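Why Is a Blanket Warm?

by Ngaio Tomoana

281 shares | 63 comments

I have a confession. When I was seven I thought my blanket had a tiny heater sewn inside it, and I spent a whole evening in March poking around the edges looking for the plug. There wasn't one! My blanket couldn't make any heat at all, and yours can't either.

So where does the warmth come from?

From you! Your body is busy turning your dinner into heat all day and all night, even when you're fast asleep. Heat likes to wander off to colder places, so in a chilly bedroom it keeps sneaking away from your skin.

What does the blanket do?

It slows the heat down. The funny thing is that most of the work is done by air. Air is really bad at passing heat along, as long as it stays still. A fluffy blanket is full of little threads with air trapped in between them, and that trapped air can't blow away and take your warmth with it. Scientists call this insulation (in-suh-LAY-shun), and birds do it too, which is why they puff up their feathers on cold mornings.

Try it yourself

Fill two jars with warm tap water and put the lids on. Wrap one in a plush blanket and leave the other one bare. Go and play for half an hour, then feel both jars. Which one is warmer? My neighbor Wiremu tried it with a sock and his worked too. 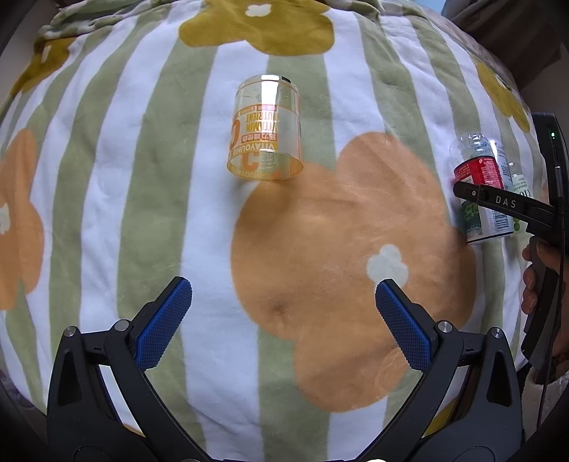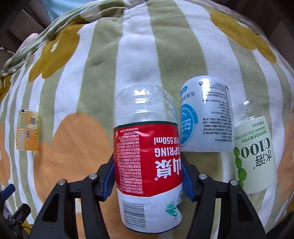 Plush blankets come in all sorts of patterns, like these stripes and big flowers, and the pattern makes no difference to the trapped air.

Can a blanket keep things cold?

Yep! Wrap up a cold drink and the blanket slows down the heat trying to get in from the room. It doesn't care which way the heat is going. My friend Coralie still thinks I'm making this up, so please try it and tell her.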